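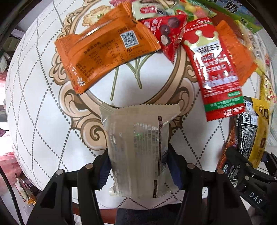 Every January I get a press kit promising that the home robot is nearly ready, and every January my kitchen is tidied by me. So when the Jollia crowd said they were building a snack sorter in a bedroom, I went along expecting to be bored.

The idea is modest. You take a pair of hand-held grippers, pick up wrapped snacks from a tablecloth, put them in a milk carton, and do it again. The recordings go into a program called Nurnov, which is supposed to learn how a person does it. An arm gets bolted on later. How much later depends on who you ask.

I tried a packet of my own. The jaws are padded and they close more gently than I'd feared, but a thin slippery wrapper wants to fold, and you spend a lot of time chasing the corner. My fingers would have been done in a second.
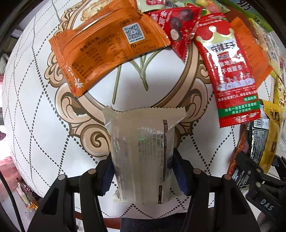 The group's target is 4000 pickups, and they had logged almost 1000 when I visited. Maluleke, the shared workshop across town that lends them tools, thinks that's plenty for one household. I'm less sure. Give the thing another bedspread, or a bag of chips in place of a candy, and I'd like to see what happens before I clap.

To be fair, they don't claim much. Their notes list the misses next to the hits, and I wish the people who send me press kits did the same. The sorting plan for the carton is written out too, in plain steps a kid could follow.

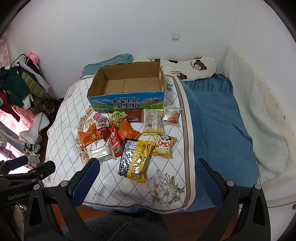
What it costs you

Mostly evenings. The Jurcombe build guide says a beginner needs 3 weekends, and I'd double it. You also need a bed or table you can give up for the duration. I went home and put my own groceries away by hand.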